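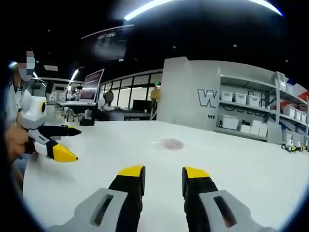
Prepared by the Harnutard workshop desk, for the Culla table and shelf set. Revised in January.

Section 4. Keeping the white top clean

The top of the Culla table has a smooth white surface. It is easy to wipe, but color from food, ink or dye can stay in it if you leave it for a long time. Please wipe any pink or red mark the same day.

1. Take all small things off the table and put them into the white bins on the shelf.

2. Wet a soft cloth with warm water. Press the water out well before you use it. 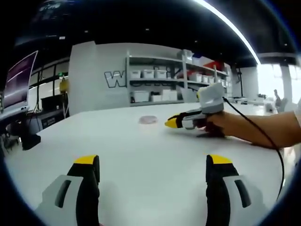 3. Put the cloth on the mark and wait for one minute. Then wipe from the outside of the mark to the middle, so it does not become wider.

4. If the color is still there, add a little Prondel cleaner to the cloth and repeat step 3.

Caution: Do not use steel wool or powder cleaner. Scratches in the top can not be repaired.

5. Dry the table with a second cloth.

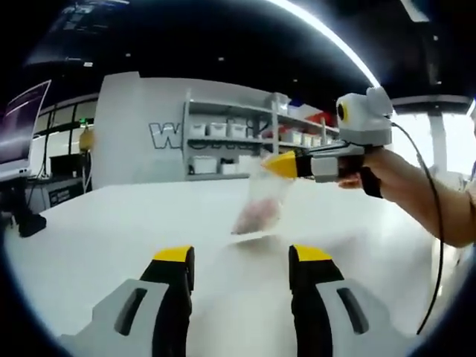

6. Keep moist or colored items in a closed plastic bag when they must be on the table. Lift the bag by its top and do not pull it over the surface.

Note: The table can carry up to 80 kg when the weight is spread. The bins should stay on the shelf, where the Bednárik brackets hold them.

7. Check the surface one time more from the side, with the light behind it. Small pieces of plastic film are difficult to see on white.
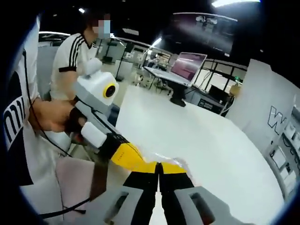 Fig. 4-4. Small piece of clear film at the white table.

For a new cloth set, order part 143.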